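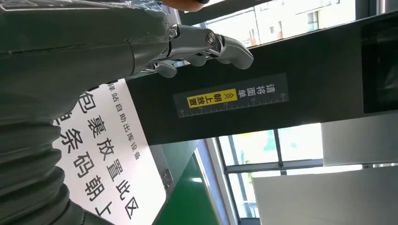 Wrist camera, hand in front of the ruler post, with the big window behind.

Gatport Parcel Bench
README and data card, version 2

What it is

Gatport is a two-arm robot bench that we build in the shared workshop at Mendham. The dataset in this folder shows the robot handling soft parcels at a self-service parcel station, the type where you put your parcel under the post and wait for the machine to read it. There are 1781 episodes. Each episode is one parcel and one attempt, good or bad.

The task looks small. The parcel must lie inside the marked area with the shipping label up. The placard says the same in Chinese (parcels are placed in this area, barcode up) and the label on the post says it again. With a cardboard box our old gripper could do it. With a plastic bag it could not, and this is why we changed to hands with fingers.

Hardware

Two arms, two hands with jointed fingers, all mounted at one green workbench. The station stands on the bench and the conveyor belt runs beside it. In this version the conveyor is not part of the task. The belt may be in view, but please do not treat it as a goal position.

The mounting plates between the wrists and the hands are our own work, and we call them the Rungrueang plates in the drawings. If you copy them, drill the cable hole before you bend the edge. We did it in the other order on the first plate and had to throw it away. All the screws are the same size on purpose, so one key is enough for the wrist.

The laptop on the bench runs the recorder, which is called Bolar. It starts and stops the episodes, writes the log and gives the warning if a camera stream becomes late. It does not move the arms.

Views

head: looks down on the bench, both hands and the station. Use this one if you need only one view.
wrist: sits close to the hand. Fingers are large in this view and the parcel is sometimes fully hidden by them. The ruler on the post can be upside down for you, depending on how the wrist is turned.

Both views have their own clock. The file sync.csv gives the correction for each episode. Please use it, also when the two videos look fine together by eye.
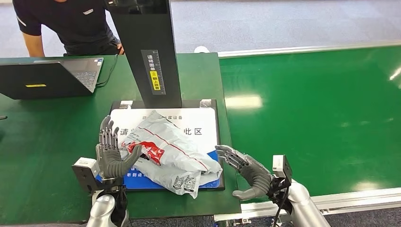
Head camera: both hands at the sides of a plastic shipping bag on the placard.

Soft bags are the main content of the set. They have folds, and the code can be near the edge of the bag or partly inside a fold. For a human it is natural to pull the plastic a little flat with the fingers. Our first control program only pushed, so in the early episodes you will find many bags which are turned correctly but still cannot be read.

The placard is held with grey tape at its upper corners. Between sessions it can move by a few millimetres, so do not use a fixed pixel position for the target area. Find the placard again at the beginning of each episode.

Folders

episodes/ one folder per episode, with the two videos and the joint values
sync.csv clock correction
outcome.csv result of each episode, filled in by hand
plates/ drawings of the wrist plates
notes.txt our workshop diary, partly not in English, sorry for this

Results in outcome.csv

read: the station accepted the code.
placed: the parcel is in the area with the label up, but no read.
failed: everything else, also when we pressed stop.

Where two of us did not agree, the lower result was written.

Known problems

The daylight from the window is very strong in the wrist view. The outside is burnt to nearly white in many episodes and the dark parts of the hand lose their detail. We tried to fix the exposure by hand and it became worse in the evening, so automatic exposure was left on.

13 episodes have no joint values for the left arm, after a connector became loose in June. They are marked with x in sync.csv. The videos are complete.

The ceiling lights make reflections on the conveyor belt. A simple bag detector can take them for white plastic. Mask the belt if this happens to you.

People are sometimes standing at the bench during recording. Everybody who works there has agreed to it. Please do not try to identify them.

Names, addresses and telephone numbers on parcels are to be treated as private. We blurred the ones we found. If you find another one, write us the episode number and we will replace the file.

Use

Free for study and for hobby projects. For a paid product, ask us first. Copy the whole folder to a local disk before training, it takes over 2 hours on the workshop network and the loader does not like to be interrupted.

Corrections of the English text are welcome too.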